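Print this page | E-mail this page

By Macarena Echeverría and Lautaro Núñez
9 June 2025

4.2 What folding leaves behind

I came to this part of the study thinking creases would be the boring bit. I was wrong! Lautaro and I had spent most of January at the Orellana workshop looking at how people fold large sheets, and what kept pulling me back was the state of a sheet once it had been folded and opened out again (we ended up with 320 notes on this, most of them in my awful handwriting).

People rarely fold along one clean line. They go back, shift the edge a little and press again, so you get a second crease sitting at a small angle to the first — and then a third one crossing both. Of the 29 folders we talked to, 20 said they use old creases as a guide even when those creases are in the wrong place. I do it too, with maps and gift wrap.

The lines also tend to meet. Where several of them run toward one point, the sheet breaks up into little flat planes, triangles mostly, and each plane takes the light its own way. Figure 4 has a good case of it in a white sheet, where some planes look nearly pure white and others are closer to cream.
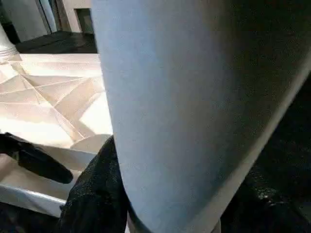 Figure 4. Creased white sheet, with fold lines converging near its center-left.

Lautaro wanted to sort the planes by shape, and we tried that for a while, but the shading kept fooling us. A shallow crease under strong light can look deeper than a sharp one in shadow. So we went back to tracing the lines first and left the planes for Section 4.3, where the Bresilbridge sheets come in.

Print this page | E-mail this page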